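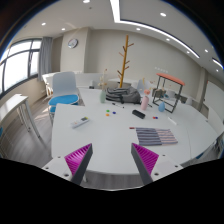 Wrist view before the first grasp: small round pieces, marker, case and cloth on the white table, backpack behind.

Recording hand-held gripper demonstrations on a cluttered table

Posted Feb 2, 2018 by Poppy Kershaw
Filed under: Teaching by demonstration > Hand-held tools

This procedure covers a pick-and-place demonstration recorded with a hand-held gripper tool. The task is to pick up one round piece and set it down beside another, with unrelated objects left on the table. It assumes the tool has been calibrated and the Protow recorder is installed.

1. Set the table

Choose the target piece and the destination piece before anything else is placed. Leave enough room between neighbors for one finger to pass on each side of the target. In the layout above, the green, orange and dark blue pieces form a loose triangle and can be approached separately. The red and blue pieces to the right are touching, so a straight grasp across the contact line will collide. Use the triangle for first recordings and keep the touching pair for later ones.

Flat items such as the striped cloth may stay. Do not use the cloth as a destination in the same set as bare-table placements; log it as a separate task.

Tall objects go to the back. The backpack and the vases give the tracker fixed texture to hold on to. They must not be moved between takes in one set. A bare white tabletop offers very few features, and tracking drifts quickly if it fills the view.

2. Check the light

Daylight from a side window is acceptable if exposure is locked. Point the tool at the middle of the table, lock exposure, then turn toward the window and back. The colors of the pieces should look the same before and after. If the blue and dark blue pieces can no longer be told apart, lower the exposure one step and repeat.

3. Start the recording

Hold the tool with both fingertips over the near edge of the table and fully open. Start the recorder and keep still for 3 seconds. The software takes this pose as the origin of the take. Moving early is the most common cause of a rejected file.

4. Perform the motion

Approach from above and slow down over the last few inches. Close until the inner faces of both fingers meet the piece, pause briefly, then lift straight up. Travel at a steady height, lower, open fully, and withdraw along the path you came in on. Keep your free hand out of view.

Do not correct a slipped grasp within a take. Stop, put the piece back and record again.

5. Review and export

Play each take at half speed. Reject it if the target leaves the view before closing or if the tracker reports a jump. In our October set we recorded 821 takes and rejected 62, most of them for tracking loss during fast withdrawals.

Export accepted takes in the Brindach format with finger width included. A policy trained on 39 accepted takes of one layout will usually repeat that layout and little else. Move the target and destination between sets, and swap the background objects every few sets.

Related pages
Calibrating finger width on the Protow recorder
Joystick teleoperation: the Marinstead bench setup
Björklund mount: replacing worn finger pads
Trimming idle time from Brindach files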